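Section 4. Reporting a road or drainage fault

Part of the guide to the Skerna ward reporting service, for residents of Devier, Chisholm and Tamel

Before you start

You need an account to make a report. If you have not set one up, go back to section 2. You also need the name of the road and, for drains, the number on the marker post if there is one. Marker posts run from 1 to 863 and the number is stamped on the side facing the road. Some posts in Tamel have lost their plates. In that case leave the box blank and describe the spot in step 5.

The service covers surface damage, blocked drains and culverts, broken kerbs, street lamps and missing signs. It does not cover private drives, farm tracks or the water main. For stray animals use the form in section 6.

Caution: do not use the service for anything that is a danger to life at that moment. A collapsed road, a live cable or fast water across a road must be phoned through to the emergency line on the back cover.

4.1 Making a report

1. Sign in and select New report. The page opens on the ward map, centred on the address in your account.

2. Choose your area from the list at the top left. Devier and Chisholm are split into north and south. The boundary is the canal, and both banks of the canal count as south.

3. Move the map until the marker sits on the fault. Zoom in as far as the map allows before you let go. If the marker lands on a house the system takes it as private land and the report is held back.

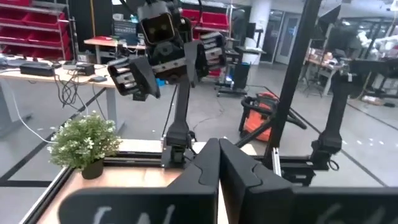 4. Select the type of fault. You can choose one type for each report. If a drain has backed up and damaged the road above it, send two reports and put the reference of the first in the second.

5. Describe the fault in the box. You have 500 characters. Say how far the fault reaches, which side of the road it is on and whether vehicles have to cross over to pass it. Do not put names, phone numbers or car registrations in this box, as the text is shown on the public list.

6. Add photographs if you have them. Each report takes up to 2. Files from most phones will load as they are.

7. Check the summary page. To change anything, use the Edit link beside that line. The Back button in your browser will clear the form.

8. Select Send. A reference appears on the screen and is sent to your email address. Write it down if you are using a shared computer at the Chisholm library.

Note: a report saved as a draft is kept until the end of the month and then deleted. A draft has no reference and has not been seen by the roads office.

4.2 What the status labels mean

Received. The report is in the queue. It has not been read.

Logged. The roads office has read the report and given it a priority of A, B or C.

Joined. Another resident had already reported the same fault. Your report is attached to theirs and you will get the same updates. Joined reports still count towards the total shown beside the fault.

Inspected. An officer has been to the site. The inspection note can be opened from the report page. Notes written before March were moved over from paper and may be short.

Scheduled. Work has been put on the list for the ward. The label shows the month in which the work is planned. If the month changes, the old one stays visible with a line through it.

Closed. The work is done, or the office has decided not to do it. Open the report to see which. A closed report can be reopened once by the person who made it, using the Reopen link at the foot of the page.

4.3 Following up

1. Open My reports and select the reference.

2. Read the latest entry. Entries are listed with the newest at the top.

3. If the label has not changed, select Ask for an update. The link appears once a report has been at Received or Logged for three weeks. Before that it is greyed out.

4. Choose a reason from the list. "It has got worse" sends the report back to be given a new priority. The other reasons do not.

5. If you get no answer, select Refer to ward meeting. The report is then added to the papers for the next open meeting. Any fault with more than 130 reports joined to it goes to the meeting without being referred.

Caution: sending the same fault again as a new report does not move it up the queue. It will be marked Joined and the date of the first report will stand. 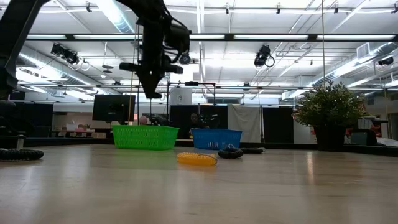

One resident of Tamel wrote in to say that her drain had been marked Closed while the water was still standing in the lane, and asked whether she should begin again with a new report. She should use Reopen and choose "Work not done". The report keeps its first date and its place in the ward papers. A new report would lose both.

4.4 Reporting for someone else

You can report for a neighbour or relative who does not use a computer.

1. At the summary page, tick On behalf of another person.

2. Enter their house number and road. Their name is not needed.

3. Choose how they want to be told of progress. Post is slower and covers only the Inspected and Closed labels.

4. Send the report in the usual way. It will appear in your own list with the letter B after the reference.

Note: if you look after a hall, school or playing field, ask for a site account instead. It lets several people see the same list. The form is in section 7.

4.5 Reporting on paper

Paper forms are kept at the Chisholm library and at the Devier market office. Fill in parts 1 to 4 in black ink and leave part 5 for the office. Put the form in the box by the counter before 4 pm for it to be entered the same day. The reference slip is torn off and handed back to you only if the counter is open. Otherwise it is posted.

Photographs on paper are not returned. Write the name of the road on the back of each one. 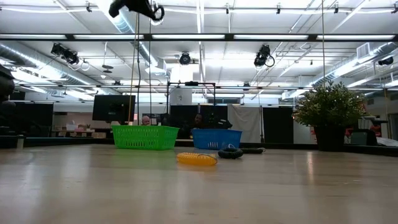 Figure 3. Green and blue baskets with coiled rings in front.

4.6 If the form does not work

The map is blank. Refresh the page once. If it stays blank, choose List view and pick the road by name.

The marker will not move. You are on the summary page. Select Edit beside Location.

"Outside ward" appears. The fault is past the Skerna boundary and must be reported to the ward it lies in. Your text is kept on the page so that you can copy it.

No email arrives. Check the address in your account and then the junk folder. The reference can always be found under My reports.

Continue to section 5 for street lamps, which need the column number as well as the road.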